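7월 작업 노트, 오후 4:20

열쇠고리 걸이 작업 규칙을 드디어 정리한다. 말로만 돌던 걸 적어 두자고 Man-lok Man이 지난번부터 계속 졸랐는데, 오늘 에피소드 번호 1238까지 검수하다 보니 나도 더는 못 미루겠다 싶었다ㅋㅋ 같은 작업인데 사람마다 하는 방식이 너무 다르다!

일단 손 넣는 문제부터. 그리퍼가 걸이 근처에 있을 때 사람이 손을 넣으려면 먼저 "손 들어가요" 하고 말하고, 조작하는 쪽이 "멈췄어요" 하고 대답한 다음에 넣는다. 대답 없으면 안 넣는다. 그냥 눈 마주쳤으니 됐겠지, 이거 제일 위험하다. 나도 지난달에 그러다가 Chung 쪽 점검 때 한 소리 들었다(할 말이 없었음...). 속도 제한은 Lerkport 셀 설정 그대로 두고, 급하다고 각자 올리지 말 것.

장갑은 흰색 니트 장갑으로 통일. 손목 부분이 헐렁해진 건 버리고 새 걸로 바꾼다. 고리나 체인에 올이 걸리면 손이 같이 끌려갈 수 있으니까 끼기 전에 손끝이랑 손목 한 번씩 보고. 긴소매 입은 사람은 소맷단을 장갑 안으로 넣는 게 원칙인데, 이건 아직 의견이 갈린다. Man-lok은 차라리 걷어 올리자는 쪽이고 나는 넣자는 쪽. 다음 회의 때 결정하자.

열쇠고리 쪽은 흔들림이 골치다. 체인이 길면 한 번 건드릴 때마다 한참 흔들리는데, 그 상태로 다음 집기를 시작하면 손목 카메라 영상이 번져서 검수할 때 판단이 안 된다. 그래서 앞으로는 멈출 때까지 기다렸다가 시작. 기다리기 지루하면 장갑 낀 손으로 살짝 잡아 줘도 되는데, 그때도 위의 "손 들어가요" 절차는 똑같이 지킨다. 그리고 사람 손이 들어간 구간은 꼭 표시해 둘 것! 오늘 보니 표시 빠진 게 거의 111개였다. 이거 다시 다는 데 오후가 다 갔다.

케이블은 손목 모듈 쪽 고리 여유를 시작 전에 확인한다. 너무 팽팽해도 안 되고 너무 늘어져도 걸이에 걸린다. 어느 정도가 적당한지는 Dilport 매뉴얼에 그림이 있긴 한데 우리 팔이랑 각도가 좀 달라서, 그냥 손목을 양 끝까지 한 번 돌려 보는 걸로 하자. 바닥에 내려온 선도 발에 안 걸리게 정리하고.

Heditz 체크리스트는 2판으로 바꿨다. 1판 출력해 둔 거 있으면 버려 주세요, 항목 순서가 달라서 섞어 쓰면 헷갈린다.

남은 일: 소매 건 결정, 표시 누락분 마저 확인, 장갑 주문. 표시 누락분은 내가 내일 오전에 이어서 한다.

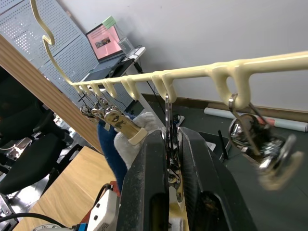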